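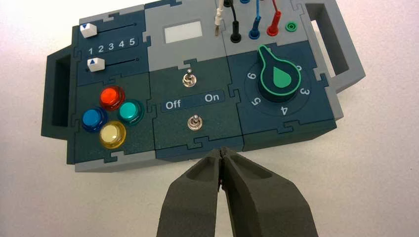 저는 어릴 때부터 스위치를 좋아했습니다. 조금 이상한 취미라고 생각하실 수 있지만, 새로운 집에 가면 저는 창문보다 전등 스위치를 먼저 봅니다. 누르는 느낌이 무거운지 가벼운지, 소리가 나는지 안 나는지가 궁금합니다. 그래서 지난 2월에 플룩턴(Plurkton) 패널을 처음 만졌을 때 아주 기뻤습니다. 여러 조각이 퍼즐처럼 맞물려 있고, 조각마다 손이 하는 일이 다릅니다. 제가 제일 먼저 만진 것은 왼쪽 위의 슬라이더입니다. 가로로 된 홈이 두 줄 있고 그 사이에 1부터 5까지 숫자가 적혀 있습니다. 위쪽 손잡이에는 아래를 보는 파란 삼각형이 있고, 아래쪽 손잡이에는 위를 보는 파란 삼각형이 있습니다. 그러니까 두 삼각형이 모두 가운데의 숫자를 가리킵니다. 저는 이 작은 생각이 마음에 들었습니다. 숫자를 두 번 쓰지 않아도 되니까요.

제 이름은 발보나 트라이코프스키(Valbona Trajkovski)입니다. 이 블로그에 처음 오신 분을 위해서 다시 씁니다. 한국어는 제 네 번째 언어이고, 제가 만든 단어장에는 오늘까지 869개의 단어가 있습니다. 그중에 '누르다', '돌리다', '밀다', '꽂다', '젖히다'는 이 패널 덕분에 더 잘 알게 된 단어입니다. '젖히다'는 특히 어려웠습니다. 처음에는 '적시다'와 헷갈려서, 스위치를 물에 넣는 문장을 쓴 적도 있습니다. 틀린 문장이 있으면 댓글로 알려 주세요. 고치겠습니다.

제가 전에 일한 드라스트덴(Drastden)에는 오래된 조작반이 있었습니다. 공장에서 물의 양을 조절하는 방이었는데, 벽 하나가 전부 버튼과 레버였습니다. 저는 거기에서 12년 넘게 일했습니다. 밤에 일할 때는 방이 어두워서 눈보다 손가락으로 먼저 찾았습니다. 어떤 버튼은 사람들이 많이 눌러서 글자가 없어졌습니다. 그래도 아무 문제가 없었습니다. 우리 모두 손으로 자리를 외웠습니다. 선배 한 분은 자주 쓰는 레버에 고무줄을 감아 두었고, 제가 그 고무줄을 청소하다가 버렸을 때 이틀 동안 저와 말을 하지 않으셨습니다. 지금은 그 마음을 이해합니다.

플룩턴 패널에는 그런 역사가 없습니다. 기계를 움직이는 물건이 아니고, 손으로 여러 가지 동작을 해 보는 물건입니다. 그래도 저는 비슷한 즐거움을 느꼈습니다. 특히 금속으로 된 토글 스위치가 그렇습니다. 짧은 레버를 손톱 옆으로 밀면 중간까지는 버티다가 갑자기 넘어갑니다. 한국어로는 이 소리를 '딸깍'이라고 씁니다. 제 모국어에는 이 소리를 쓰는 말이 하나밖에 없는데, 한국어에는 '딸깍', '달칵', '찰칵', '똑딱'이 있습니다. 저는 토글은 '딸깍', 큰 버튼은 '달칵'이라고 정했습니다. 한국 친구에게 물어보니까 자기는 반대로 쓸 것 같다고 했습니다.

색깔 버튼에 대해서도 쓰고 싶습니다. 오락실에 있는 것과 비슷한 둥근 버튼입니다. 윗부분이 볼록하고 반짝입니다. 빨간색, 초록색, 파란색, 노란색이 다이아몬드 모양으로 모여 있어서 손가락 네 개를 한꺼번에 올리고 싶어집니다. 그런데 저는 손이 작은 편이라서 한 번에 다 누르는 것이 편하지 않았습니다. 엄지손가락을 접어서 노란 버튼을 누르는 방법을 배웠는데, 피아노를 치는 분들은 금방 하실 것입니다. 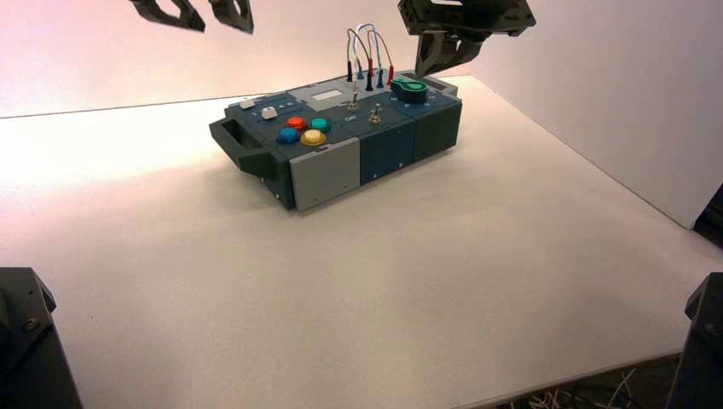 옆에서 볼 때

위에서 보면 판 같은데, 옆에서 보면 낮고 긴 상자입니다. 저는 처음에 이것을 '판'이라고 불렀지만 나중에는 '상자'라고 불렀습니다. 아직도 어느 쪽이 맞는지 잘 모르겠습니다. 앞면에는 얇은 세로 선이 있어서 조각이 어디에서 나뉘는지 알 수 있습니다. 왼쪽 끝은 밝은 회색이고, 오른쪽으로 가면서 푸른색이 됩니다. 상자 밑에는 작은 발이 있어서 책상과 상자 사이에 좁은 틈이 생깁니다. 저는 이런 틈을 좋아합니다. 손가락 끝을 넣어서 들기 쉽고, 책상을 닦을 때도 물건이 덜 달라붙는 것 같습니다.

손잡이는 네모난 고리 모양이고 몸통 밖으로 나와 있습니다. 가방 손잡이처럼 부드럽지는 않지만 옮길 때 편합니다. 다만 좁은 책상에서는 손잡이의 길이도 생각해야 합니다. 우리 집 부엌 식탁에 놓았을 때 저는 손잡이를 잊어버리고 컵을 가까이 두었습니다. 상자를 돌리다가 컵을 밀었고, 보리차를 바닥에 다 쏟았습니다. 상자는 무사했지만 양말은 무사하지 않았습니다.

작은 흰색 버튼 두 개는 큰 버튼과 떨어져 있습니다. 네모나고 아주 작습니다. 옆에 흰색으로 아주 작은 표시가 있는데, 저는 안경을 새로 맞춰야 할 나이가 되어서 안경 없이는 읽지 못합니다. 만드는 분들께 부탁을 드릴 수 있다면, 작은 버튼의 글자를 조금만 크게 해 주시면 좋겠습니다. 큰 버튼은 글자가 없어도 색으로 알 수 있지만 작은 버튼은 둘 다 흰색입니다.

저는 이 상자를 아마라우(Amaral)라는 가게를 통해서 알게 되었습니다. 올트스테드(Oltstead)의 시장 뒤쪽에 있는 가게이고, 중고 스위치와 전선과 나사를 파는 곳입니다. 간판은 작고 문이 무겁습니다. 주인 아저씨는 손님이 물건을 만지는 것을 싫어하지 않으십니다. 오히려 만지지 않고 사려고 하면 "눌러 봤어요?" 하고 물어보십니다. 저는 거기에서 오래된 회전 스위치 3개를 샀습니다. 하나는 너무 뻑뻑해서 두 손으로 돌려야 하고, 하나는 너무 헐렁합니다. 마지막 하나는 한 칸씩 돌아갈 때 호두를 깨는 것 같은 느낌이 납니다. 그것은 지금 제 책상 서랍에 있고, 글이 잘 안 써질 때 꺼내서 돌립니다.

집에서 가끔 조카들에게 단어를 가르칠 때도 스위치를 씁니다. 종이에 '밀어요', '당겨요', '돌려요'라고 쓰고, 아이들이 종이를 한 장 뽑고 그 동작을 합니다. 큰조카는 규칙을 잘 지키는데 작은조카는 무슨 종이를 뽑아도 버튼만 누릅니다. 저는 이제 그 아이의 종이에는 전부 '눌러요'라고 씁니다. 언니는 그것이 교육이 아니라고 하지만 작은조카는 '눌러요'를 아주 정확하게 발음합니다.

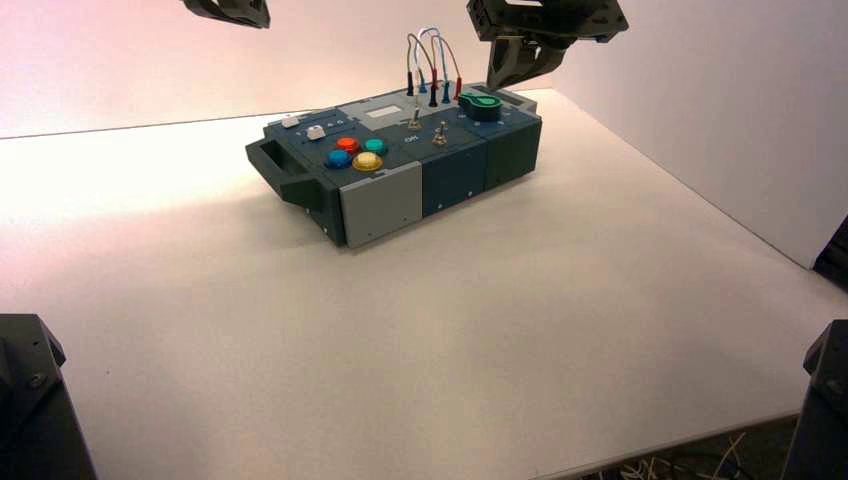 버튼과 스위치가 많은 물건은 어떻게 닦으면 좋을까요?

먼저 전원을 끄고, 부드러운 마른 붓으로 틈의 먼지를 털어 냅니다. 그다음에 물을 아주 조금 묻혀서 꼭 짠 천으로 겉을 닦고, 마지막에 마른 천으로 한 번 더 닦습니다. 세제는 천에도 직접 뿌리지 않는 것이 안전합니다. 저는 붓을 화장품 가게에서 삽니다. 페인트 붓은 털이 빠져서 슬라이더의 홈 같은 곳에 들어가면 꺼내기가 어렵습니다. 면봉도 써 보았는데 솜이 금속 레버 밑에 걸려서 지금은 쓰지 않습니다.

이 질문은 지난 글에 달린 댓글에서 가져왔습니다. 드라스트덴에서 일할 때는 청소하는 순서가 벽에 붙어 있었습니다. 왼쪽 위에서 시작해서 오른쪽 아래로 가고, 절대로 중간에 순서를 바꾸면 안 되었습니다. 저는 지금도 집에서 그 순서로 닦습니다. 가스레인지도 그렇게 닦고 냉장고도 그렇게 닦습니다. 남편은 자기 마음대로 가운데부터 닦습니다.

회전 손잡이와 연결선에 대해서는 아직 쓰지 않았습니다. 회전 손잡이는 제가 제일 늦게 만졌습니다. 저는 맛있는 반찬을 마지막에 먹는 사람이고, 스위치도 그렇게 합니다. 돌리는 물건은 손가락을 어디에 두는지에 따라서 느낌이 많이 다릅니다. 두 손가락으로 잡으면 천천히 조심해서 돌리게 되고, 손가락을 다 쓰면 라디오를 찾는 사람처럼 빨리 돌리게 됩니다. 우리 할머니의 라디오는 손잡이가 빠져서 없었고, 우리는 남은 쇠막대를 집게로 돌렸습니다. 그래서 할머니 댁에서는 방송국을 바꾸는 일이 어른의 일이었습니다.

연결선은 꽂고 빼는 물건입니다. 한국어로 '꽂다'는 꽃에도 쓰고, 책에도 쓰고, 선에도 씁니다. 처음 들었을 때는 '꽃'과 '꽂다'가 같은 단어인 줄 알았습니다. 단어장에는 두 단어를 나란히 적고 받침에 빨간 줄을 그었습니다. 선을 뺄 때는 선을 당기지 말고 머리를 잡아야 합니다. 저도 알고 있습니다. 그런데 급할 때는 선을 당깁니다. 우리 집 다리미가 그렇게 고장 났습니다.

패널에서 마음에 안 드는 점도 하나 쓰겠습니다. 색깔입니다. 몸통이 어두운 청록색과 회색이라서 점잖고 보기 좋지만, 제 취향에는 조금 조용합니다. 드라스트덴의 조작반은 연한 초록색이었습니다. 옛날 병원 벽 같은 색이었고 그때는 모두 싫어했습니다. 저도 싫어했습니다. 그런데 지금은 페인트 가게에서 그 색을 보면 한참 서 있습니다. 작은 통을 하나 사서 서랍 손잡이라도 칠해 볼까 생각하고 있습니다.

다음 글에는 아마라우에서 산 회전 스위치를 분해한 이야기를 쓰려고 합니다. 분해는 쉬웠습니다. 안에서 아주 작은 구슬이 나왔고, 지금 그 구슬은 냉장고 밑 어딘가에 있습니다. 혹시 같은 크기의 구슬을 파는 곳을 아시는 분은 댓글을 남겨 주세요. 크기는 쌀알보다 조금 작습니다.

발보나 씀
2020년 4월 10일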